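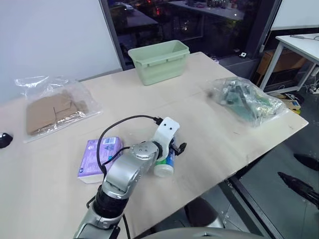 Bench by the window, clear-out and re-stow

July 29, 2025

Started on the window bench after lunch. It has been collecting things from three jobs and the last proper sort was in January. Aim for the afternoon: every item on it gets a place, or goes out. No repair work until that's done.

On the bench when I began: bag of green boards, right side. Bag with the brown cardboard in it, left side toward the back. The purple box. The small bottle with the white cap and the blue and green label. The mint green basket at the back, nothing in it.

Boards

These belong to Figueiredo, job 3183. They were bagged together when the units were stripped and the bag is plain clear plastic, not antistatic. That was me, in a hurry. They are also stacked straight on top of each other with connectors against the next board, so I don't want anyone lifting that bag by one corner or setting anything on it.

Plan is one board to a shielding bag, job number on the outside in marker, then upright in the gray bin on shelf 214. Shielding bags are in the Dudon cabinet, second drawer. Took out what was left of the pack and it may not be enough. Ordered another from Florkard, medium size. The small ones don't close over the tall connectors and we end up taping them, and then somebody cuts the tape with a knife next to the parts.

Wrist strap on before opening the bag. The clip point on this bench is under the front rail, left of center. Checked it with the meter, fine.

Clear bag with cardboard

The cardboard is flat with a fold across it, and there's a silvery strip along the lower edge. I first took the whole thing for packing waste and nearly binned it. Eduard Štefanec thinks it came with the Lorkine order and is the backing the gasket sheet was shipped on, in which case there could be a part number on the other side. Left it in its bag. Will open it tomorrow with the packing slip in hand. If there's no number, cardboard to recycling and the bag with the other soft plastic.

Note to self: clear bags with no writing on them are the whole problem with this bench. Two today, and I had to ask about one of them. Marker is now on a string at the end of the shelf.

Purple box and bottle

Neither has a job number. The print on the box is small and there's no delivery sticker of ours on it, so it didn't go through the front desk. The bottle has Chinese lettering and I can't read it. Asked Eduard, he can't either. I am not going to guess what's in it from the color of the label.

Until we know, the bottle counts as an unidentified product. It stays closed, it doesn't go in the solvent cabinet with the known ones, and it isn't to be used on anything. Same as we did with the flux bottles last year. 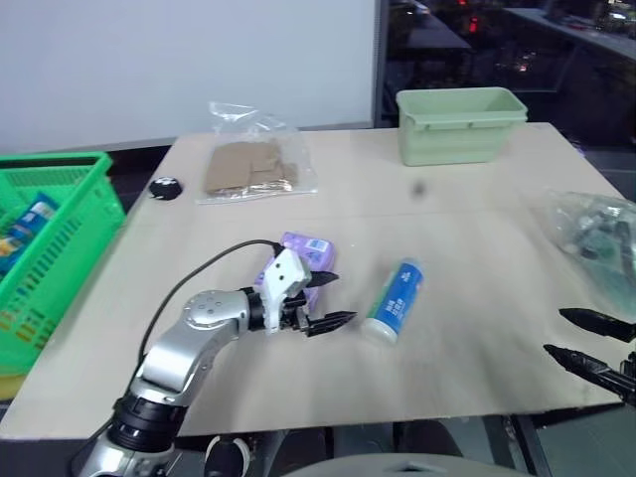 If it has to be put down on the bench, stand it up on its base, away from the edge. The table is level but there's no lip on it anywhere, and a round bottle on its side only needs a knock. Long term I'd like a strip of edging along the front. There is some left over from the shelf job, would have to measure.

Eduard will send the label to the woman at Florkard who handles their import stock and ask her what it says. If we hear nothing by the end of next week I'll treat it as waste and book it out with the next collection.

The box I think we can settle sooner. The markings that look like a barcode might scan with the handheld. Battery on the handheld was flat, it's on charge now.

Basket

Keeping it. Good size, ribbed sides, and the rolled rim makes it easy to carry with gloves. Proposal is that it becomes the "no home yet" basket for this bench: anything without a job number goes in there and gets looked at once a week. The unknown bottle does not go in it, see above. Nor do bare boards.

It can stay at the back near the window. Only thing I'd watch is the sun in the morning. Labels fade there, we've had that with the tape rolls.

Surface

Wiped the parts I could get at with a damp cloth, then dry. There's a mark near the seam that didn't come off. Tried the plastic scraper, no change. Not worth going harder at it, the finish is thin enough already. The rest comes up well.

Left to do

Boards into shielding bags once the Florkard pack is in. Shelf 214 has room, I moved the empty reels down one.

Lorkine packing slip - look in the blue folder first, then ask the front desk.

Scan the purple box.

Edging: measure the front and see if the leftover piece will reach.

Ask whether the sorting hours go on 3183 or on general. I've put them on general for now.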